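Minutes of the Fall Meeting – Nemari Valley Seed Swap and Garden Club

Oct 16, 2022
Held in the back hall at Onishi Street

Opening

The chair opened the meeting a little after two and thanked everyone for coming out with the leaves half down and so much raking still to do. What a turnout! We had to bring in the benches from the porch. The minutes of the September meeting were read and approved with one correction: the bean given away at the last swap was the Zirine pole bean, not the Zirine bush bean. Anyone who planted it along a low border will want to find it a trellis next year.

Report on the September swap

The swap was our best yet, and that is the general feeling of everyone who worked a table. We put out 300 packets and went home with two, both of them rutabaga. Tomatoes went first as always, but the surprise was the flower table, where the hollyhocks and the dark red sunflowers were gone before the coffee was ready. Several new families came, and a good many of them stayed for the talk on saving squash seed and asked very good questions – one about whether a pumpkin and a zucchini growing side by side will cross (they can, if both are the same species, and the surprise shows up in the seeds you save and plant the next year).

Members agreed that the labels need work. Some packets had a name and nothing else. From now on every packet should carry the name of the plant, the year the seed was saved, and a word or two on how it grew. "Sprawls," "slow to start" and "rabbits leave it alone" were all praised as useful notes from this year's table. Pencil holds up better than the felt pens, which ran on the damp envelopes.

Seed library

The seed library now fills all the drawers in the old card cabinet and one shoebox on top. The sorting group would love help over the winter. A short discussion followed on whether to file by plant family or by plain alphabet. The family people made a strong case, and it really is nice to see all the cabbage cousins together, but most members come in looking for a thing by its everyday name. Voted: plain alphabet, with a sheet taped inside the cabinet door listing the families for those who want it.
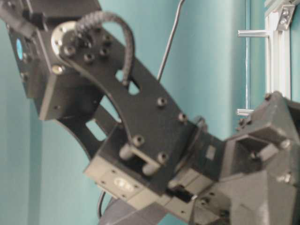
Volume 2, No. 3

Germination tests will start after the holidays. The method is the same as last winter: ten seeds on a wet paper towel, rolled up, put in a bag and kept somewhere warm. The top of a refrigerator does nicely. Lots where fewer than half the seeds sprout will be moved to the "sow thickly" drawer. The old lettuce is a worry and should be tested before anything else. The Grirkico pepper seed, now in its fourth year, came up beautifully in one member's kitchen last spring and there was real delight at the news, as we had all but given up on it.

Money

There was $300 in the account at the start of the month. The meeting voted $100 for envelopes, a box of pencils and a new stapler. A motion to buy a second folding table was put off until spring, when we will know whether the church can lend us theirs again. The jar by the coffee urn paid for the coffee, the cookies and the paper cups, with a bit of change left in it.

Garlic

This was the liveliest part of the afternoon. Planting time is right now, and those who have not got theirs in were urged to do it before the ground turns hard. Advice from the floor, written down as fast as the secretary could manage:

Break up the heads the same day you plant. Use the biggest cloves for planting and eat the small ones.

Pointed end up, a couple of inches deep, a hand's width apart.

Mulch with straw or shredded leaves. Whole maple leaves mat down and keep the shoots from coming through. One member swears by pine needles, another tried them and had a poor crop, and the matter was left there in good spirits.

Do not worry about green tips showing before the snow.

A bag of hardneck cloves was passed around and everyone who wanted some took a few home. We would like to hear next summer how they did, good or bad, with a note on what kind of soil they went into.

Compost day

The shared pile behind the hall is steaming along wonderfully and will be turned once more before winter. Bring a fork and boots. Leaves are welcome by the bag, but please empty the bags and take them home with you. No walnut leaves, please, and nothing with powdery mildew on it. Finished compost from the far bin may be carried off by any member with a bucket, and it is lovely stuff this year, dark and crumbly right to the bottom.

Other business

The hall would like the side door kept shut during meetings now that the heat is on.

A member asked if we might try a potato swap. Store potatoes and saved potatoes can both carry disease, so there was some caution, but the idea of everyone ordering certified seed potatoes together and splitting the sacks was warmly received. Prices will be looked up in time for the next meeting. Yellow, red and one blue kind were asked for.

The recipe folder has grown again – green tomato relish, a squash soup with apples, and a pickled bean that vanished from its plate during the break. Copies are on the windowsill. If you have a good use for too many hot peppers, please write it down and bring it.

Somebody left a blue-handled trowel and one gardening glove at the September swap. Both are in the kitchen drawer.

Next meeting

Same hall, same hour, after the first hard frost. The program will be on drying beans and corn, with a shelling session to follow, so bring whatever you have still on the vine or the stalk and a bowl to shell it into. Cookies from the first half of the alphabet, please.

The meeting closed at a quarter past four and the benches went back on the porch.

Respectfully submitted,
The Secretary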